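How to keep interest at a small chess club when the strong players always win?
Posted in Clubs and Hobbies by zallodar_knights

Hello everybody. I help with a small chess club in Podthorpe and I would like some advice, please. We meet in the evening from 7 until the library closes. We have 27 members on paper, but on a normal night it is fewer, and in winter it is always the same faces.

My problem is the level. Four of our players are very strong and the others are beginners or people who played as children and came back. When we pair everybody by lottery, the beginner loses in ten minutes and then sits with a cup of tea until the next round. Two of them told me politely that they will take a break. I understand them, I was also a beginner in this country with no English and losing every game is not a nice way to meet people.

I thought about dividing the room into two groups, but I am afraid the weaker group will feel it as a punishment. I also don't want to bore the strong ones — they bring the clocks and one of them has the key. We have no budget for a coach. What did you do in your club? English is not my first language, so sorry if something is unclear.
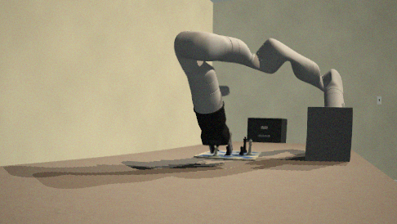
Small board, brown table

Osov_endgame
Accepted by the poster

We had the same trouble and it took us two seasons to get it right, so be patient with yourself.

First, stop the lottery. Write all names in order of strength on a sheet and pair each person with a neighbour from the list. After every evening the winner goes up one place and the loser goes down one place. It is called a ladder and it divides the room without anybody having to say so. A beginner at the bottom plays with another beginner and will win half of the games.

Second, for the days when a strong player must meet a weak one, use time odds. We give the weaker player 40 minutes and the stronger one gets seven. The strong players complained in the first week and after that they were asking for it, as it is good practice for them. If your clocks are the old kind with hands, you can set the two sides separately, it is not difficult.

Third, keep the last half hour for something which is not a game. We put one position on a board and everybody discusses it together. Choose endings with few pieces. A rook ending is enough for a whole evening, and the beginners can follow it because there is not much to look at. Ask the beginners to speak first, otherwise they will stay silent.

About the two people who are taking a break: write to them when you have made the change. A short message is enough. One of ours came back after such a message and she is now organizing the summer picnic.
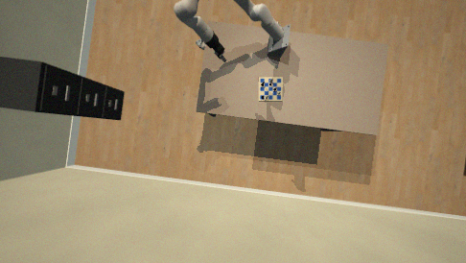

Khương, September

I add one thing from my notes of last season, which I still keep under the heading above. We tried handicap with pieces also, for example the stronger player starts without a knight. I do not recommend it for adults. They feel it is charity, and the openings they learned at home do not work any more. For children it is fine and they find it very funny to be "a horse ahead".

Please also check your boards if you have older members. The squares should have a clear difference in colour and the pieces should not be too crowded. We bought bigger pieces for two of our boards and the complaints about headaches stopped.

pawn701

just do teams. put 1 strong with 2 weak, they can talk during the game. noisy but fun. we do it at christmas

zallodar_knights

Thank you both, this is very helpful. I will try the ladder from next month and the teams for our last evening before the holidays. One more small doubt — if a person misses an evening, does he stay on his place in the ladder or does he go down?

Osov_endgame

With us he stays. We tried to move people down for missing and it only made trouble, there was one man working night shifts who was always at the bottom although he plays very well. If somebody is away for more than two months we take the name off the sheet and put it back at the same place when they return, as near as possible.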